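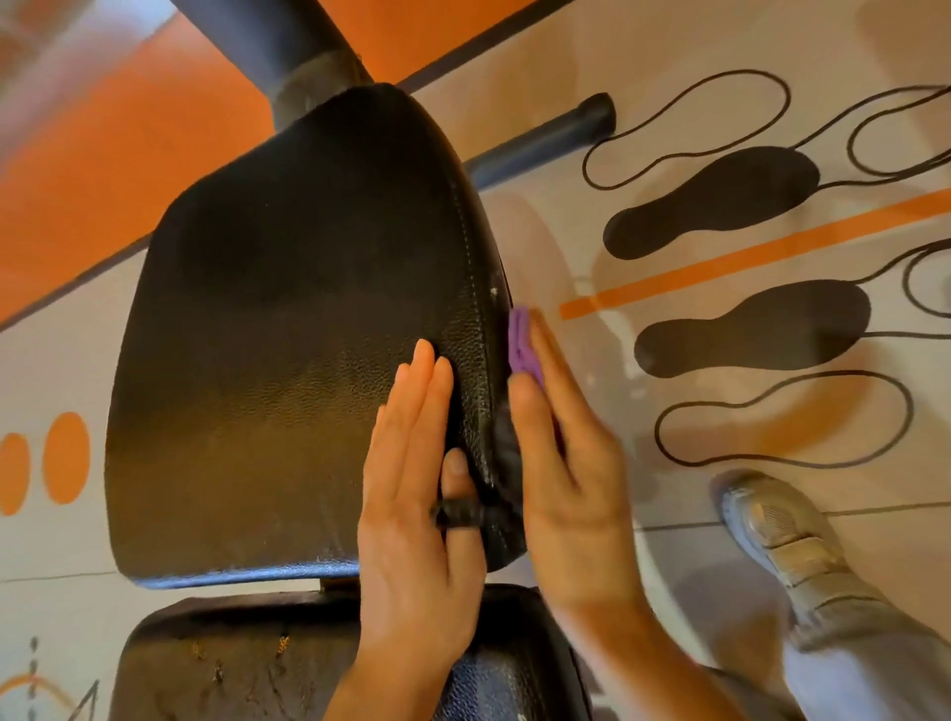

Week 6 – Learning contact-rich tasks from human demonstration
Course notes, Nelli Rantala
Revised Jun 28, 2021

Welcome back, everyone, and thank you for the very good questions after last week's lecture on grasp planning. A few of them were really questions about this week, so I've tried to work the answers in as we go. Please read these notes before the tutorial, and bring a pencil, as we'll be drawing a lot of contact diagrams.

1. Why wiping?

Most of the tasks we've looked at so far end when the object is where you want it. Wiping is different. The object stays more or less put and the work is all in the contact: how hard you press, which way you travel, and how the cloth folds and bunches under your fingers. It's also a task that everybody in this room has done thousands of times without giving it a second thought, and that makes it a lovely case for learning from demonstration. We're very good at it and very bad at writing it down.

Gym equipment makes a friendly test surface. The pads are soft, they're curved at the edges, and they have seams. If you look at a person cleaning the stitched edge of a backrest, you'll see the two hands doing quite different jobs. One lies flat on the pad and braces it. The other holds the cloth, folded into a narrow strip, and works it against the edge. A policy that learns only the wiping hand has learned half the task, and I'd argue it's the easier half.

2. The Kutar pipeline

The method we'll follow is the one Toivo Salminen and I have been using in the Kutar project. It has four stages, and I'll go through them slowly because the second one trips people up every year.

Recording. A person does the task while wearing a head-mounted camera, with no robot involved at all. We keep 30 frames per second. The view is close to what the robot's own head camera will get later, so there's less of a gap to bridge.

Hand tracking. From each frame we estimate the pose of both hands. Now, think about what the camera can and can't see when a hand is gripping a folded cloth. The fingertips are partly hidden, the moving hand is often blurred, and a ring or band on a finger can pull a keypoint toward the wrong knuckle. The tracker (ours is called Skoryk, and it's on the lab machines) gives you a confidence value for every joint. Use it! Last year two groups threw it away and then spent a fortnight wondering why their trajectories jittered.

Contact labelling. We mark the intervals when the cloth is in contact with the surface. Video alone won't give you force. The most you can recover is whether there's contact and a rough direction of push, and even that is shaky when the pad is black and the shadow under the cloth disappears into it.

Policy training. We train on short windows of 20 frames, with the brace hand and the wiping hand as separate outputs that share one visual encoder.

3. What we found

We collected 700 demonstrations for the first round. With both hands modelled, the robot finished the edge of the pad in 60 per cent of trials. With the wiping hand alone the figure was 30 per cent, and nearly all of the extra failures were the same one – the pad swung away on its bracket and the cloth lost the seam.

Please be a bit careful with that comparison. All the trials were done at our Almont site, on one style of pad, and the floor there is covered in bright painted graphics. Toivo suspected early on that the encoder was using the colours on the floor to work out where the edge of the pad was, and I'm sorry to say he was right. When we laid a plain grey mat under the machine, performance dropped. We've since begun masking the background in half of the training windows, and I'll show the early curves in the lecture.

4. For the tutorial

Download the Zorkudance practice set from the course page and choose one clip. Sketch the contact state of each hand at the start, in the middle and at the end. Then write a paragraph on these two points:

Where would you put the boundary between bracing and wiping if both hands are moving?

Which background features in your clip could a network lean on by mistake, and how would you test for it?

A page is plenty. If you get stuck on the contact labels, come and see me before Thursday, or leave a note on the course forum – Toivo reads it most evenings and is far more patient than I am.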